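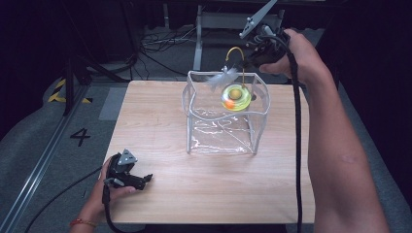 What is iron deficiency anemia?

It is a condition in which the body doesn't have enough iron to make normal amounts of hemoglobin, the protein in red blood cells that carries oxygen. People who have it often feel tired, look pale or get short of breath on the stairs.

Student project report, Grirkville
September 21, 2018

Our project asked how much first-year students know about anemia before they take any biology. We handed out a one-page survey with 7 questions at the Ustside and Asante campuses and got 171 back, which was far more than we had hoped for! Then we invited 40 of those students to a short follow-up talk, and that was the part we enjoyed most.

Most people knew that iron matters. Fewer knew that the red cells themselves change: under the microscope they look small (microcytic) and pale (hypochromic), and they can vary a lot in size.

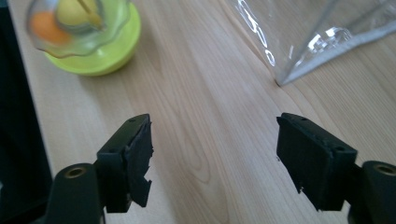
Figure 2. Gripper fingers above the tabletop, with wear on the left pad.

Ferritin was the real surprise for us. It is a protein that stores iron, and a low level in the blood usually points to low stores, sometimes while hemoglobin is still normal. Inflammation can push ferritin up, though, so a normal result doesn't always rule out a shortage. We spent a whole evening arguing over how to word that in the survey (question 6, for anyone reading the appendix) and we're still not sure we got it right.

The follow-up talks also brought up food,
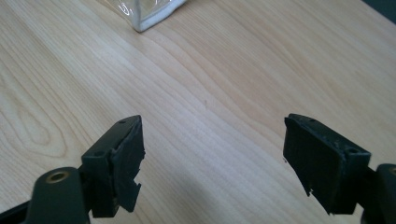

and here the students had plenty to say. Many had heard of spinach, but few had heard that vitamin C helps the body take up iron from plants, or that tea with a meal can get in the way. One group wanted to change the Esavska cafeteria menu on the spot, beans and peppers every day!

We plan to run the survey again in November with a clearer ferritin question and a new one on heavy periods, a common cause of iron loss that we left out the first time.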